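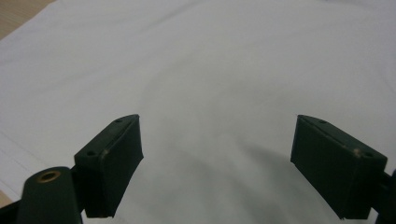 Home | Topics | Machines | Materials | Safety | Glossary

Print this page | E-mail this page

2024-02-25
By the Leltard Young Readers desk

Why the Folding Robot Folded Nothing

A robot at the Andavetti laundry had one job. It picked up the edge of a clean tablecloth, lifted it, carried it over to the far side of the table and let go. Then it did the same thing again from a different side. When the job went well, a flat cloth became a neat rectangle.

In December the job stopped going well. The robot kept moving, and its screen kept showing a green light, but many of the cloths on the table were still flat when it finished. Some had been folded once in place of twice. One cloth had been dragged halfway off the table and caught in the moving belt beside it. The belt stopped, and so did the rest of the line.

This page explains what the fault was, how it was found, and why a soft piece of cloth is hard for a machine to hold.

How a two-finger gripper works

A gripper is the part of a robot that does the work of a hand. The simplest kind has 2 fingers that face each other. Each finger has a flat side called a pad. When the gripper closes, the pads move toward each other until something stops them.

The fingers are joined to the rest of the gripper by a set of bars and joints called a linkage. A motor pushes or pulls one part of the linkage, and the fingers move. At each joint there is a pin that turns inside a small metal ring. The ring is called a bushing. It lets the joint turn smoothly, and it wears down slowly so that the larger parts do not have to.

To pick up a box, a gripper puts one finger on each side and closes. The box is hard, so it pushes back. The motor has to work harder to close any further, and the robot can measure that. It can also measure how far apart the fingers are. If the fingers stopped at the width of the box, the robot has good reason to decide that it is holding the box.

Why cloth is different

Lay a sheet on a table and try to pick it up with your thumb and one finger. You probably press down first and then slide your fingertips together. A small ridge of cloth rises between them, and you pinch the ridge.

The robot at Andavetti did the same thing. It opened its fingers wide, moved down until the tips touched the cloth, and closed. The tips rubbed against the cloth and pushed it into a ridge. Then the pads pinched the ridge and the arm went up.

Three things make this hard.

First, cloth is thin. When the pads close on a single layer of tablecloth, they are almost as close together as they would be with nothing between them. A robot that measures only the distance between its fingers can find it difficult to tell a full grip from an empty one.

Second, cloth does not push back much. A box resists the fingers. A ridge of cloth bends, slides and goes flat again.

Third, cloth never lies the same way twice. There may be a wide, low wrinkle in one place and an old crease in another. A camera looking at a white cloth has little to go on. The wrinkles show up only as pale gray areas, and the shadow of the gripper itself can be darker than any of them.

What happened in December

The robot used a control program called Zullex. After each pinch, Zullex asked one question: are the fingers completely closed? If the answer was yes, Zullex decided that the gripper was empty and told the arm to go down and try again. If the answer was no, and a tiny gap was left between the pads, it decided that there was cloth in the gap. The arm went up and the fold went ahead.

This test had worked for a long time. The laundry kept a record of every pinch, and the record showed very few missed folds in the fall.

Then the number of flat cloths began to rise. At first the workers thought that the cloths were the cause. A new batch had arrived, and it felt smoother than the old one. They took the new batch away and ran the old cloths again. The flat cloths kept coming.

Next they checked the camera. It was clean, and it was pointing the right way.

The cloth that jammed the belt was what led to a full inspection. The line was switched off, the power was locked so that it could not be switched on again by mistake, and a repair team from Niskanen, the company that services the robot, came to look at the gripper.

The test

The team wanted to know how often the robot was wrong about what it was holding. They set up a second camera beside the table, pointing at the fingertips. Then they ran the robot slowly, with the belt off and the safety fence closed, and had it make 3,000 pinches.

After each pinch, the computer wrote down what the robot believed. It wrote either "holding" or "empty." A person watched the video and wrote down what was really between the pads. Then the two lists were compared.

In 792 of the 3,000 pinches, the robot's list said "holding" and the video showed no cloth between the pads. In every one of these cases the arm had gone up and made the whole folding movement with nothing in the gripper.

Engineers call this a false positive. A test gives a positive answer when it says "yes, it is there." The answer is false when the thing is not there. The opposite mistake is a false negative, when a test says "no" and the thing is there after all. A false negative would have been less trouble for the laundry. The robot would have put down a cloth that it was holding properly and tried again, and the only loss would have been a few seconds.

Finding the cause

The team opened the linkage and measured its joints. One bushing was worn. The hole in its middle had become slightly oval, so the pin inside it could shift a little from side to side. Engineers call this kind of looseness "play."

Play in one joint changed where the finger ended up. When the motor reached the end of its movement, the fingers should have been pressed together. Now one of them stopped a little short. The space it left was thinner than a fingernail, but it was wide enough to matter.

Remember the question that Zullex asked. Are the fingers completely closed? With a worn bushing, the answer was often no, even when the gripper was empty. The program saw a tiny gap and decided that the gap was full of cloth.

The wear also explained why the fault came and went. The pin did not always rest in the same part of the oval hole. On some pinches the fingers closed all the way and the robot gave the right answer. On others they did not. A fault that comes and goes like this is called intermittent, and it usually takes longer to find than one that is there all the time.

How the cloth reached the belt

The drag was a separate problem, and it needed two mistakes in a row.

On that pinch the gripper had caught a very small ridge of cloth with one corner of the pads. The grip was weak. The arm lifted, and most of the ridge slipped out, but a bit stayed caught. The robot believed that it had a normal hold and moved at its normal speed. The cloth was pulled sideways, slid over the edge of the table and dropped onto the belt.

Nothing told the robot to stop. It had checked its grip once, just after the fingers closed, and it did not check again during the move. The belt motor stopped when the cloth wound around a roller and made it hard to turn. That was the belt's own safety switch doing its work. It had no connection to the robot, and the arm carried on for one more fold before a worker pressed the stop button.

What was changed

The worn bushing was replaced, and so was the matching one on the other side. The laundry now changes both after a set number of working hours. Before, they were changed only when somebody noticed a problem.

The robot now does a short check at the start of each shift. It moves away from the table, closes its fingers on empty air and measures the gap. The gap should be zero. If it is larger than a fixed limit, the robot stops and shows a message. It repeats the check after every 2,000 pinches.

Zullex was changed as well. It still looks at the gap, but the gap is no longer enough. A camera looks between the pads after the arm has risen a short way. If cloth is hanging from the fingers, the fold goes on. If there is none, the arm goes back down. The check is made a second time halfway through the move.

Finally, the robot and the belt were wired together. If one stops for a safety reason, the other stops too.

Try it at home

You need a cotton dish towel and a pair of kitchen tongs with flat ends. Ask an adult before you borrow the tongs.

1. Spread the towel on a table and smooth it out with your hand.
2. Hold the tongs straight up and down, with the ends open and touching the towel.
3. Close your eyes.
4. Press down lightly and squeeze the tongs.
5. Before you lift, say whether you think you have caught the towel.
6. Lift the tongs, open your eyes and look.

Do this 20 times and make a mark for each result. Use one column for the times you were right and another for the times you said "caught" and the tongs were empty. The second column is your false positives. Then put a small piece of folded tape on one end of the tongs, so that they cannot close all the way, and do it again.

Words to know

Bushing: a ring that a pin turns in.
False positive: a "yes" from a test when the true answer is "no."
Intermittent: happening at some times and not at others.
Linkage: a set of bars and joints that passes movement from one place to another.
Pad: the flat inner side of a gripper finger.
Play: looseness in a joint - usually caused by wear.

Print this page | E-mail this page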